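Brurkell Releases Results of Its Tilier and Whitlock Gripper Comparison

WHITLOCK, Friday, January 17, 2020
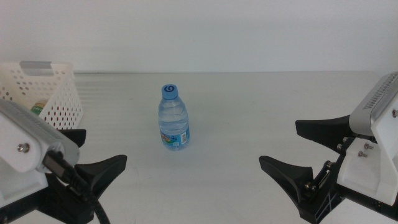
We've wanted to do this comparison for ages, and I'm so happy I finally get to share it! Brurkell has been running the same pick-and-place jobs with two sets of fingers, our older Whitlock pair and the new Tilier pair, on the same two-arm bench with the same controller. We logged 3,180 grasps in all, and every one of them is in the report (yes, the embarrassing ones too).

We stuck to everyday stuff, because that's what our customers ask us to move. Thin plastic is a real pain. Squeeze too hard and it buckles, go too easy and it slides right out – I lost a whole week to that in testing. The Tilier fingers dropped 436 items over the full run and the Whitlock fingers dropped 1,251, so I think you can guess which set I'd pick for packing work.

The Whitlock fingers still have their fans here, me included. They're quicker to swap, they cost less to replace, and on stiff cartons I couldn't feel much difference between the two.

We also tried 3 controller settings for closing speed. The slowest one was the kindest to soft packaging, but it made the afternoons very long! The middle setting is what we'll ship as the default.

The full report and the raw logs are free to download from the Idska page on our website. Tilier finger kits go on sale in April, and they fit any Brurkell arm already running the Idska controller. Questions are welcome through the press desk, and I'll be answering them myself.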